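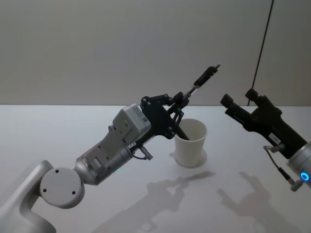

Why keep a paper cup on the worktable? A cup gives long, thin tools a fixed place to stand, so that they can be found and picked up without clearing the surface first.

The question was put to members of the Skarnstead workshop in July, when the long tables in the main room were being reorganised. The workshop serves people who repair small household items, mend frames and finish models, and its tables are shared throughout the week. A tool laid flat on a shared table tends to roll, to slide beneath a sheet of paper or to be carried off with somebody else's work. The same tool stood upright in a cup remains in view.

The paper cup is a modest choice. Turned ceramic pots and divided trays have been sold to hobbyists for decades, and the workshop owns a number of both. The trays, supplied by Henriques, are still used for blades and for anything with an unprotected point. For slender handles and rods, however, members have returned repeatedly to the plain white cup, which takes up little room and may be replaced when it becomes stained.

Its weakness is its weight. A paper cup holding one long tool has very little at its base to steady it, and a careless sleeve will bring it down. The workshop's guidance recommends a layer of dry sand or a few steel washers in the bottom – enough to lower the balance of the cup without shortening the space inside. A second cup placed inside the first stiffens the wall. Where a tool is more than twice the height of the cup, a heavier holder should be used.

Attention has also been given to which end goes in first. Brushes are stood with the bristles uppermost. Tools with a fine metal tip are more difficult, as a raised point presents a risk to anyone leaning across the table. Members are asked to fit a cork or a cap before standing such a tool with its tip upwards, and to set the cup well away from the front edge.

A pale tabletop assists in all of this. Dark handles show clearly against it, and small parts that fall during the work are soon seen. The Skarnstead tables are wiped down at 20 minutes before closing, and every cup is lifted so that the surface beneath may be cleaned.

Stetier, a neighbouring workshop, has adopted a similar arrangement with one difference: each cup there is marked with the name of the table to which it belongs. The practice is under consideration at Skarnstead, where cups have been known to migrate towards the window by Friday afternoon.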